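The Map at the Front of the Book

Fantasy publishers want to sell you a world. I'd settle for a story.

May 24, 2022

214 shares | 60 comments

Open almost any fantasy novel published for teenagers in the last few years and you'll meet the map before you meet a single character. There's a coastline with a lot of bays in it. There's a mountain range, which will be a problem later. Somewhere in the north is a place with an ugly name, and you can already tell that's where the trouble comes from.

I used to love these maps. I would keep a finger stuck in the front of the book so I could flip back and check how far the riders still had to go. Lately I skip them, and I've been trying to work out why.

Part of it is that the map has stopped being a tool and become a promise, made mostly by the marketing department. It says this book comes with a world, and the world comes with a series, and the series comes with candles, enamel pins, a card game and a companion volume in which you learn what everybody eats at harvest time. The word on the back cover used to be "adventure." Now it's "immersive," and I have come to distrust that word the way I distrust "artisanal" on a loaf of bread.

Take Orkine, which you've probably seen on a table near the front of the store. It's a big, handsome hardcover with sprayed edges, about an island nation where people trade in memories. The idea is a good one. A girl sells the memory of her mother's voice to pay for passage off the island, and then has to get it back. I read that on the jacket and was ready to lose a weekend to it.

She doesn't sell the memory until page 200. Before that we get the founding of the island, the three ruling houses and their quarrels, the rules of the memory trade (there are levels, and the levels have names), two festivals, and a long ride through a city whose districts are introduced one at a time like contestants. By the time the girl walks into the shop with the thing she's going to lose, I had a headache and a working knowledge of the tax system.

To be fair to the book, the shop scene is terrific. It's short and mean. The clerk weighs what she's brought and offers her less than she hoped for, and she takes it. I believed every line of it, and I noticed that it used none of what I'd been made to learn. I could have read it cold.

That's my complaint in small. The defense of all this front-loading is that readers can't care about what happens in a place until they understand the place. I don't buy it. I don't understand the place I live in. I couldn't tell you who is in charge of the water. I still manage to care what happens to the people on my street.

The best case for the other side is probably Floden, and I went back to it for this piece because readers keep telling me I was too hard on it the first time. It's a river story in 3 volumes, with a glossary, a family tree, and an appendix on the tides. The fans are devoted. They've drawn the barges. They've worked out the calendar and found a mistake in it, which was quietly fixed in the paperback.

I'll admit the second reading went better. The world in Floden hangs together. When a lock keeper refuses to open the gates after dark, there's a reason for it four chapters back, and finding it gave me real pleasure. But it was the pleasure of checking a receipt. I never once worried about the lock keeper. He had a complete work schedule and no inner life that I could find, and when he drowned at the end of volume two, my main thought was to wonder who'd be covering his shift.

People who love these books will say I'm reading for the wrong thing, and maybe I am. There's a kind of reader who wants a place to go more than a thing to happen, and I've been that kind of reader, at thirteen, in a house with thin walls. I'm not going to sneer at it. What bothers me is seeing that wish treated as a production schedule. The Trastdale books are up to 19 if you count the novellas, and I can't find anyone, including people who own all of them, who'll claim that the last several were written out of need. New valleys keep turning up on the map. The people in them talk just like the people in the old valleys.

And Trastdale started well! The first book is a slim, odd thing about a shepherd who can hear what's buried under the fields. There's no map in it. The valley gets described twice, once in fog. You come out of it with a strong sense of cold stone and bad weather, and if you go back to see how the author did that, there's hardly anything on the page. The later editions have added a map, and I think it's a loss. The valley is smaller now that I know how big it is.

I wonder how much of this comes from games. Plenty of younger novelists grew up on them, and there's no shame in that. But a game needs its whole room built, because a player might turn around and look at any corner of it. Somebody has to put the outlet on the wall. A novel doesn't need the corner at all unless somebody's going to be standing in it.
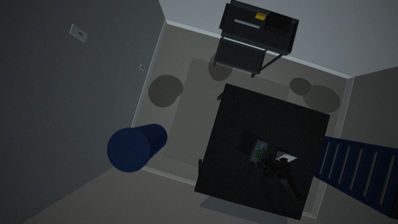
A computer-rendered room, complete down to the baseboard and the wall outlet.

You can feel the difference in the sentences. In the overbuilt books, rooms get inventoried. A character walks into a tavern and we're told about the beams, the hearth, the sconces, the six kinds of ale and the crest over the bar, and then she leaves through the back. In the books I care about, she walks in and notices that someone has taken her chair.

Which brings me to the one I'd like to push into people's hands, with the usual warning that I've been wrong about what teenagers like before. Nanayakkara is a short novel with a plain blue cover, and it came out last December to very little noise. It's set in a harbor town where the dead come home for one night a year and have to be fed. I couldn't tell you the name of the country. I don't know who rules it. There's a war on somewhere, or there was, and the only way we learn about it is that some families have to set more places at the table than others.

The whole thing takes place between dinner and sunrise. The narrator is fifteen and angry at her brother for dying, and she's decided she isn't going to cook for him. That's the plot. I read it in one sitting and then stood in my kitchen for a while.

Is the magic explained? Barely. One of the aunts offers an account of why the dead come back, and another aunt says that's nonsense, and the rice burns while they argue. A reader who wants the rules will come away hungry. I've seen the book marked down for just that in a few places online, with the words "thin worldbuilding," and it made me want to throw something. It has the thickest world of anything I read last year. I could find my way around that kitchen in the dark.

I don't expect any of this to change what gets printed. Maps sell, sprayed edges sell, and a series is a safer bet than a single strange book about dinner. A friend in bookselling tells me that shoppers will pick up the fattest thing on the table because it looks like value, and I can't really argue, having done it myself with my own money and a gift card.

But I'd ask for one small thing from the people who make these books, and it wouldn't cost them much. Put the map in the back. Let me go in without it. If I get lost and I mind being lost, I'll know where to look, and if I never think to look, then the writer has done the job and the map can stay where it is for the people who enjoy that sort of thing. As for Orkine, the sequel is already announced, and it's said to have a fold-out.

60 comments | Share this story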